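Isar: wrist camera sync and replay tools

Isar is the bit of software I kept rewriting every time we got a new arm, so I finally put it in one place. It reads video from a wrist camera, lines it up with joint positions and gripper commands, and lets you scrub through the whole thing on one timeline. It also writes training files at the end, if that's what you're after. I wrote it for our lab in Nirkthorpe, and a second group over in Cillby has been using it since October (and breaking it in ways I never thought of, thank you!).

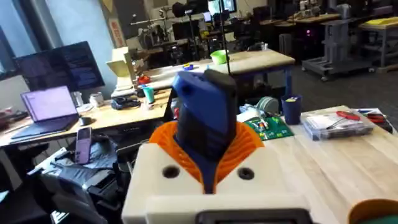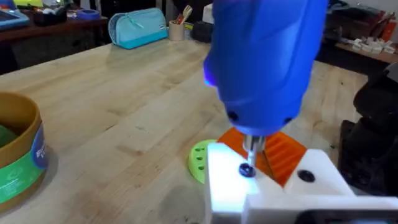

Wrist views, both of them.

I started out with plain timestamps from each driver and hoped for the best. Bad plan! The camera driver stamps a picture when it lands in memory, the arm driver stamps a joint reading when it leaves the controller, and those two clocks drift apart over a long session. On our setup the gap got as big as 81 ms, so a policy trained on that data closes its fingers too late and you spend a week blaming the network. I sure did.

So the main job of Isar is fixing the clocks. At the start of every episode you wiggle the wrist for a couple of seconds, and the tool matches the motion it sees in the video against the motion in the joint log. Then it does the same at the end, and stretches the time in between to fit. You can turn off the second wiggle with --one-sided, but I'd leave it on for anything longer than a minute.

What you need

Python 3.10 or newer, ffmpeg somewhere on your path, and a joint log in CSV or in the Assefa format (that's our own binary log, the spec is in docs/assefa.txt). No GPU needed. I run it on a pretty tired laptop and it's fine.

Getting going

pip install -e .
isar check my_session/
isar align my_session/ --rate 100
isar view my_session/

The check step only reads files, so run it as often as you like. It complains about missing calibration, gaps in the video and joint names it doesn't know. The align step writes a new folder next to the old one and leaves your raw files alone. The --rate number is the joint rate in Hz after resampling, and 100 is the default, so you can skip it if that suits you.

The test set

There's a small set of recordings that I use for testing, 622 episodes in all. 400 of them have hand-checked sync offsets, and those are the ones the regression tests run on. The rest are there for the viewer and the loader. Please don't train on this and report numbers! The tasks are a mixed bag, the lighting changes whenever somebody opens a blind, and I picked a lot of the episodes precisely for being hard to align.

Each episode folder has:

wrist.mp4, the video as recorded
joints.csv, positions and velocities, radians
grip.csv, commanded and measured opening
meta.json, arm name, tool name, camera calibration
offset.json, only if the episode was checked by hand

Tool names in meta.json are typed in by whoever was recording, so expect spelling to wander. There's a cleanup map in tools/names.py and I add to it whenever I trip over a new one.

Stuff that's still broken

Rolling shutter isn't modeled. If you wiggle really fast, the match gets mushy and the confidence score drops, so wiggle slower.

Large plain surfaces close to the lens confuse the motion matching. Point the wrist at something with a bit of clutter before you start and it does much better.

The viewer leaks memory when you jump backward a lot. I know roughly where, and I have a half-finished fix on the viewer-cache branch that makes everything else slower, so it's not merged.

Two-arm sessions load, but each arm is aligned by itself. A joint solve for both is next on my list.

Changes

Version 0.4, 16th March: end-of-episode wiggle is on by default, the CSV reader takes semicolons, and isar check now exits with an error code so you can put it in a script.

If align gives you garbage, open an issue and attach the report.txt it writes, plus meta.json. I can usually tell from those two files what went wrong, and I won't need your video.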